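Orach: The Complete Series – 7-Disc Box Set 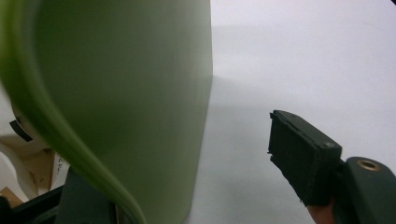
Wilfredo Dela Peña found the second season far easier to follow on disc than it was week to week, and wishes the Plirnevville pilot had come with a commentary track.

All 13 episodes of the Sarmiento space drama, plus the two-part pilot in its longer cut. Total running time is 1,068 minutes with extras.

Extras: deleted scenes, set tour, commentary on 2 episodes
Subtitles: English, Spanish
Region: 1
Studio: Platano

Discs are also sold singly – see the Orach list page. Orders placed before the release date, 2026-05-15, ship that day.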